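Tikell puts redesigned assembly board into use

Tikell has begun using a new version of its white assembly board, which carries small blue parts and the white fixtures that hold them. Dennis Ondieki drew up the layout at the Levden shop. Parts now sit upright where possible, including the blue pegs.
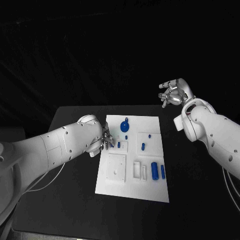
Next steps

Peg fit is the open item. Ju-won Na will check tolerances on a set of 40 pegs — the slotted block comes after that.
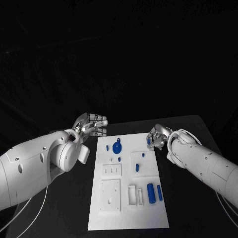 A second board is due in July, with drawings to follow from Skostura.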